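## 4. Recording a guest episode

Read section 3 first if your mics aren't set up. This part takes you from guest booked to raw files saved. Editing is section 5.

Written for the Cleler two-channel recorder. The older one still works but the menus are in a different order, see the back page.

### 4.1 The day before

1. Send the guest the Karndale sheet (parking, door code, what to bring). Use the current one. The old sheet has the wrong door.
2. Ask the guest how they say their name. Write it down how it sounds. Same for the book title if it's got a foreign word or a place name in it - we said Szilágyi three different ways in one episode and got letters.
3. Read the book. At least the first part, the last chapter and whatever the publisher's flyer is quoting.
4. Mark 2 passages for reading aloud. Short ones, 700 words is the most anyone wants to hear in one go.
5. Check with the publisher that you can use them. Get it in an email, not on the phone.
6. Charge the recorder. Empty the card **after** you've checked the last episode is on the drive.

> **Caution:** Formatting the card wipes both channels. There is no undo. Look at the drive, open the file, listen to a bit of it, then format.

### 4.2 Room

1. Close the window and the door to the stairs.
2. Fridge off at the wall. Put your car keys in the fridge so you remember to turn it back on.
3. Rug down, curtain across.
4. Chairs at the corner of the table, not facing each other. Less bleed between mics.
5. Phones out of the room. Silent isn't enough, the buzz comes through the table.

**Note:** if you're pouring wine on the episode, open it before you record. Glasses on the cloth coasters. A glass put down on bare wood sounds like a door slamming.

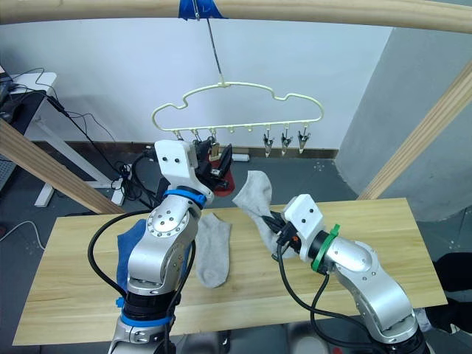

Water too, for everybody. Dry mouth clicks are a pain to edit out and you will hear every one of them on headphones. No sparkling.

### 4.3 Levels

1. Plug the host mic into channel 1, guest into channel 2. Always this way round, the Vokness template in section 5 expects it.
2. Power on. Wait for the light to stop blinking.
3. Press MENU, go to INPUT, pick SEPARATE. If it says MIXED you get one file with both voices and can't fix a cough.
4. Set both dials to 45.
5. Have the guest talk. Not "testing testing", ask them how they got here. People are quieter when they're testing.
6. Peaks should sit just under the second mark. Turn down if the red light shows at all.
7. Have them read a few lines from the book as well. Most people get louder when they read, some drop to a mumble.
8. Headphones on, listen to each channel on its own.

> **Caution:** Don't touch the dials once you're recording. If the guest gets loud, ask them to lean back. A level change halfway thru is much harder to repair than one loud laugh.

### 4.4 Recording

1. Press REC once for standby, again to start. Check the counter is moving. Check it again.
2. Record a short stretch of nobody talking. You'll want the room noise later.
3. Clap once.
4. Say the guest name, the title and the episode number. This gets cut, it's for whoever edits.
5. Do the intro live if you can. If it goes wrong leave a gap and start the sentence over - don't stop the recorder.
6. Write down the counter time for anything that needs cutting. Dogs, trucks, things the guest asks you to take out.
7. Readings go near the middle. Guest is warmed up by then and listeners still awake.
8. At the end ask the guest to say the title, the publisher and where to buy it, all in one sentence. You'll use it for the trailer.
9. Leave it running after the goodbyes. Then STOP, and hold it until the screen says SAVED.

**Note:** Batteries die without much warning. Use the plug whenever there's a plug.

### 4.5 Before the guest leaves

1. Play back a bit from the start, the middle and the end. Both channels.
2. Get the release form signed. Blank ones are in the blue folder.
3. Take down the spelling of everyone they mentioned - authors, illustrators, the great-aunt with the diaries.
4. Ask which cover image they want on the page, paperback and hardback are often diferent.
5. Tell them the month it'll go out, not a day.

### 4.6 Saving

1. Card into the laptop. Copy, don't drag.
2. Name the folder with the episode number first, then surname, then RAW.
3. Copy the folder to the Vokness drive as well.
4. Eject properly.
5. Card back in the recorder, not in your pocket.
6. Fridge on. Keys.

If a file shows as zero length don't panic and don't record over it. Put the card in an envelope, write the episode number on it and see 7.2, recovering files.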